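Delete More Cards

I keep my flashcards in a program called Joltix, and for a long time the number I cared about was the total. In November it stood at 1150. By the end of winter it was 781, and I had learned more in those months than in the year before. I think most people who study with spaced repetition have too many cards, and that the usual advice, which is to keep adding and trust the schedule, is bad advice for anyone past the beginner stage.

The case for keeping everything goes like this. A card you know well comes back rarely. After a while it might show up once a year and cost you four seconds. Four seconds a year is nothing, so why delete it? I made this argument myself to a study group in Nidberg and I thought it was airtight.

The trouble is that it only covers the cards you know well. Those were never my problem. My problem was a group of cards I kept failing, passing, and failing again. I exported my review history and sorted it by number of lapses. There were 280 cards with more than six lapses each, and they were eating over half of my daily time. Some of them I had been failing for three years.

When I read through those 280 cards away from the review screen, most fell into a few types. A lot were copied out of a book whole, with a question on one side and a sentence of forty words on the other. Many were pairs I had learned too close together, so that the answer to one kept turning up as the answer to the other. And plenty were things I had no use for. I had a card for the year a canal opened in a country I have never studied in any other way. I had failed it fourteen times.

The first kind can be fixed by cutting the card up. The second can be fixed sometimes, usually by suspending one of the pair for a month and bringing it back after the other has settled. The third kind should go. I don't think it should be suspended or tagged "someday" or moved to another deck. A deck of things you might want later is still a deck you feel bad about.

People object that deleting a card means losing the work you put into it. I felt this too, and it took me a while to get over it. But a card that has lapsed fourteen times is mostly a record of work that didn't take. If I ever need the canal I can look it up, and if I need it more than once I will make a new card, probably a better one, with a reason behind it.

The software doesn't help here. Joltix shows a streak and a total on the opening screen, and Roster, which I used before, had a badge for every hundred cards added. Neither one ever asked me whether I still wanted to know something. I would gladly trade both screens for a button that shows the ten worst cards and makes me rewrite or remove each one before it lets me review.

There is also the matter of what a good card tests. Shared decks are full of cards that can be answered by their shape. You see a long question with a dash in the middle and the answer arrives before you have read it. I had a Tessier vocabulary deck like this, and my score on it was very high. Then I wrote the same words out on plain paper from the English side and got barely half of them. The cards had taught me the cards.

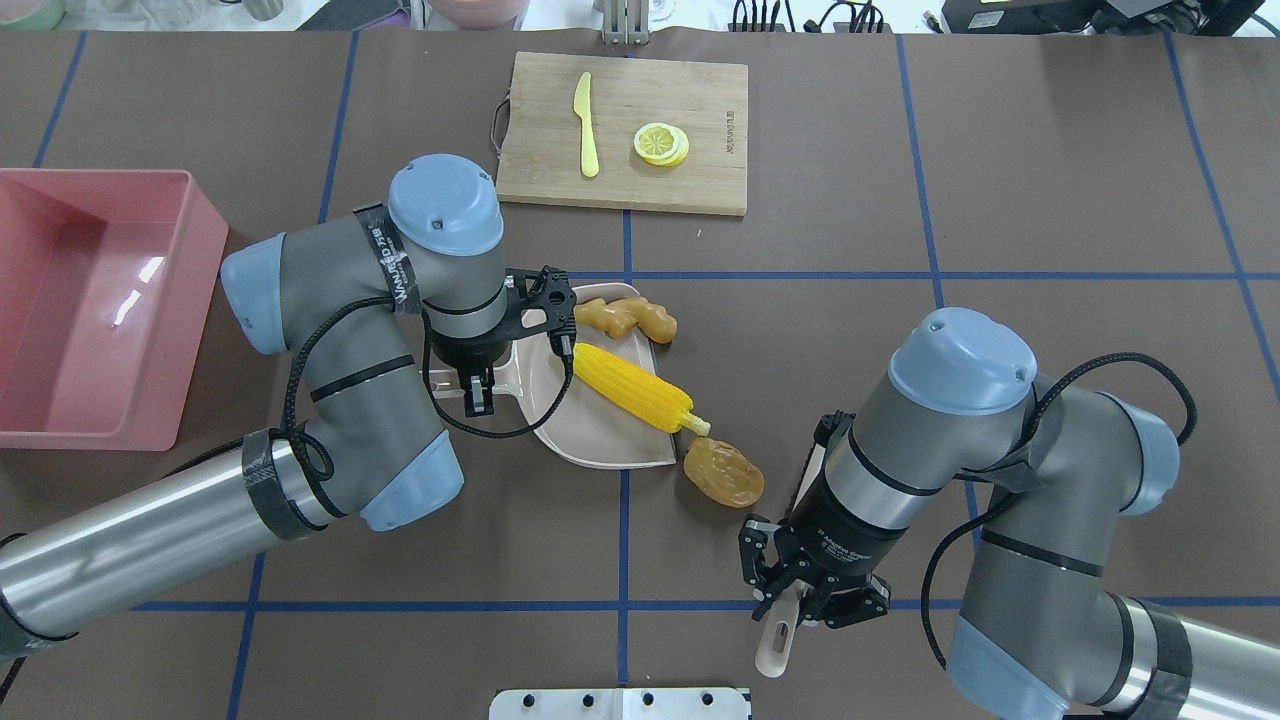
Recognizing something and being able to produce it are different skills, and a large deck pushes you toward the first because you are always in a hurry. Pictures are a good way to check this on yourself. Look at one for ten seconds and cover it. You will say with confidence that you saw a cutting board with a yellow toy knife and some lemon slices. Then ask which side of the knife the slices were on, which way the blade pointed, what color the tape on the table was, and where the pink tub stood. I get perhaps half of that on a first try, though I would have sworn I had looked at all of it. If someone put two versions in front of me I would pick the right one every time, and I would come away thinking I knew it. A card that only asks for the easy part does the same thing.

So I now spend 2 evenings a month on maintenance and add nothing on those evenings. I sort by lapses, take the top of the list, and decide. If I can't say out loud where I would use the fact, it goes. If I can, I rewrite it so that the answer is one or two words and has to come from my own head. My new cards are limited to five a day, and on most days I don't reach five.

This won't suit everybody. Someone with a licensing exam in the spring doesn't get to choose what is on it, and should keep the dull cards and fix them as best they can. I also know people who enjoy a large collection for its own sake, and I have no quarrel with that as a hobby. My quarrel is with the idea that size is progress. My own reviews take twelve minutes in the morning now, down from thirty-five, and I finish them before the coffee is cold. The total is still dropping a little each month. I have turned off the counter on the opening screen.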